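Getting a sticky drawer to slide again

Quick one, got asked this twice so writing it down. Old wood drawers, wood on wood, no metal slides. If yours has metal slides this wont help much, go see the other page.

Pull the drawer all the way out. Dump whatever's in it. Half the time it was just overfull and a spoon handle was catching on the rail above -- check that first before you sand anything.

Now look at the bottom edges of the drawer sides. Shiny spots = rubbing. Look at the runners inside the cabinet too, same thing. Flashlight helps. Mark the shiny bits with pencil.

What you need:
- sandpaper, 120 and 220
- a plain white candle, or paste wax
- rag
- wood glue if a joint is loose
- a couple of thumbtacks, maybe

Wiggle the drawer box corner to corner. If it racks, fix that before anything else. Glue in the joints, clamp it, measure both diagonals, should match. Leave it overnight. Begoña Llorente used a belt and two books when she had no clamps and her dresser is still fine.

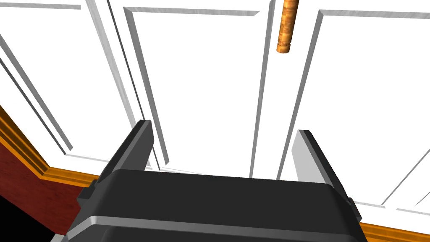
Next, sanding. Only the marked spots. 120 first, a few strokes, put the drawer back in, try it. Take it out, a few more. Slow is good here, you cant put wood back. Finish with 220 so the wax has something smooth to sit on. Wipe the dust off, all of it, inside the cabinet as well.

Then wax. Rub the candle hard along the bottom edges and along the runners, until you can feel it drag. Slide the drawer in and out 14 times or so, wipe the crumbs, rub on a bit more. No oil, no cooking spray. Gums up and smells.

Runner worn into a groove? Push a thumbtack into the runner near the front, one each side, head flat. Lifts the drawer just enough. Cheap fix but it lasted years on my Simerdale desk. Deep groove, more than a tack can fix, flip the runner over or cut a new one.

Still sticks in June and fine in winter -- thats damp. Dont sand it in June, you'll get a rattly drawer by January. Wax it, wait, sand later if its still bad. Shellac on teh bare sides slows the swelling some.

Next up: knobs that spin.

Last updated 3/2/18

Contact Ataahua Trevaskis | © Clultska Home Repair Notes | Back to top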